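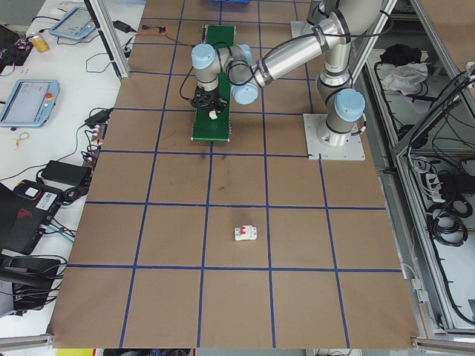

Covering and gridding a worktable for small electrical parts

This page covers laying brown kraft paper on a bench and marking it into squares with tape. The method suits sorting, bench wiring and layout of small items such as miniature circuit breakers, terminal strips, narrow circuit boards and plug-in modules. A gridded surface lets two people refer to a position by row and column, and the paper can be thrown away when it becomes marked.

Materials

Kraft paper on a roll, wider than the table top if possible
Blue low-tack masking tape
A long steel rule or straight batten
Soft pencil
Knife with a fresh blade
Dry lint-free cloth
Set square

Heavier paper lies flatter and tears less when tape is lifted from it. Thin wrapping paper can be used for a single job but will crease under the rule.

Preparing the table

Clear the top completely, apart from anything bolted down. Wipe it with a dry cloth. If a cleaner is needed, let the surface dry before the paper goes on, as trapped moisture makes kraft paper cockle and the ripples do not come out afterwards.

Check for raised screw heads and burrs. These will show through the paper and will eventually puncture it.

Laying the paper

1. Unroll a length of paper longer than the table and leave it face down for an hour. Most of the curl will go.

2. Place it on the table with equal overhang at each end. Tape one short edge to the underside of the top.

3. Smooth the sheet towards the opposite end with the flat of the hand. Do not pull hard. Paper under tension will split at the first knife cut.

4. Tape the second short edge, then the long edges, working from the middle of each outwards.

5. Where a fixed base or clamp is in the way, slit the paper from the nearest edge to the obstruction, cut the opening slightly small and crease the surplus up against the metal. Trim once the sheet is flat. Close the slit with a strip of the same tape on the underside.

If two widths of paper are needed, overlap them and put the join where a grid line will fall. The tape then covers the join.

Marking out

Choose a square size that takes the largest common part with finger room on all sides. A single-pole breaker should sit inside its square without touching the tape. Long items such as circuit boards will cross several squares whatever size is chosen, and are best laid lengthwise along a row.

Mark the first line parallel to the front edge of the table, not the edge of the paper, which is seldom straight. Measure all the other rows from this first line. If each row is measured from the previous one the errors add up, and the last row will be visibly out.

Use the set square to take the first column line from the first row line. Check the layout by measuring both diagonals of the full grid. They should be the same length.

Pencil marks are needed only at the ends of each line.

Taping

Run all the rows first, then all the columns. Fix the tape at one end, hold the roll clear of the surface, line it up with the far mark and lower it in one movement. Tape pressed down a little at a time tends to wander.

Do not stretch the tape. It will shrink back over the following days and lift at the ends or pucker the paper.

Press each crossing firmly with a fingertip. Crossings are double thickness and are the first place to catch on cable ends and loose wire.

The tape has width, so decide at the start whether the pencil line is its centre or one of its sides, and keep to this over the whole table. Ovidiu Buzatu's earlier bench notes used the left and front sides. The current version uses the centre, and the two should not be mixed on one table.

Using the grid

Put one item in each square. Set breakers down with the toggle facing up so its position can be read. Modules with wires attached should have the wires laid inside the same square where length permits.

Keep power supplies, adapters and their leads on a side bench. Leads trailed over the grid drag small parts out of position and wear through the tape. Drinks also stay off the paper.

Number the rows from the front and letter the columns from the left. Write the labels on tape at the margin, never directly on the paper inside a square, where they may be mistaken for a mark belonging to a part.

Anything connected to the mains must be isolated before it is placed on the table. Kraft paper is combustible, so soldering is done elsewhere or on a separate heatproof mat.

Care and replacement

Light smudges do no harm. Grease should be dealt with by replacing the sheet, as it transfers to labels and contacts. Do not wipe the paper with a damp cloth.

A damaged strip of tape can be renewed alone. Lift the old one slowly, folded back flat on itself. If the surface fibres come away with it, lay the new strip directly over the torn track.

Replace the whole sheet if it is cut through inside a square, if it has rippled, or if the diagonals no longer agree. Remove the old sheet in one piece with the tape still on it and check the folds for loose screws before it goes in the bin.

Revised 2021-12-13 by Bogdan Crăciun. Section on slitting the paper at fixed bases added at the request of Tyra Tangen.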